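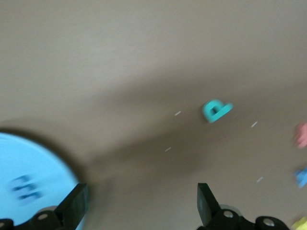 Programs > Hengate Fund > Grantee Reports > Navarro

February 1, 2026
Submitted by Cherry Mae Ocampo, Project Lead

Progress Report: Teaching Two-Arm Sorting by Remote Control

1. Period and purpose

This report covers work carried out under the Hengate Fund award to the Navarro project since the last report in July. The award supports the collection of demonstrations in which a trained operator guides a pair of robot arms through tabletop tasks by remote control. The recorded motions are used to train a control policy at our partner site in Stendow.

2. Work completed

The project team recorded 152 accepted demonstrations of the letter and plate task during the period. Each operator works from a written task card and controls both arms through the Fekau station. Karim Abdel Hamid and Edgardo Saludo served as operators. Reynaldo Dalisay reviewed every recording before it was accepted.

A further 40 recordings were set aside. Of these, 32 were rejected for hesitation or repeated attempts at a grasp, and the remainder for faults in the recorded data. The rejected recordings have been kept and may be of use in later work on error recovery.

The foam letters have proved harder to grasp than the wooden blocks used earlier in the project. They are light and lie close to the table, and operators must bring the fingers down slowly and nearly level. The task card was revised to include a short pause before the fingers close.
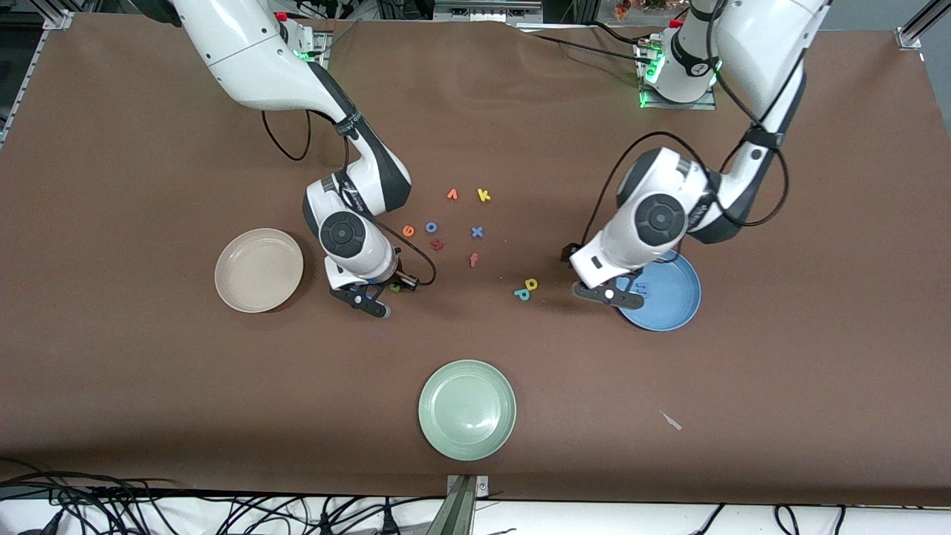

Figure 1. Two-arm workspace for the letter and plate task, with foam letters and three plates on the table.

3. Operator training

New operators now complete 2 supervised sessions before their recordings are considered for acceptance. Seidu Ackah prepared the training notes, which cover hand position at the controls, use of the wrist views, and the handling of letters that lie against one another. Operators reported that the wrist views are difficult to read during fast movement. The recommended travel speed has been lowered accordingly.

4. Budget and schedule

Spending remains within the approved amounts. Delivery of replacement finger pads was delayed, and the cost has been carried into the next period. No change to the end date is requested.

5. Next period

The team will extend the task to placements in which both arms move at the same time. Dr. Dalisay will circulate revised acceptance rules to the Stendow site before recording resumes.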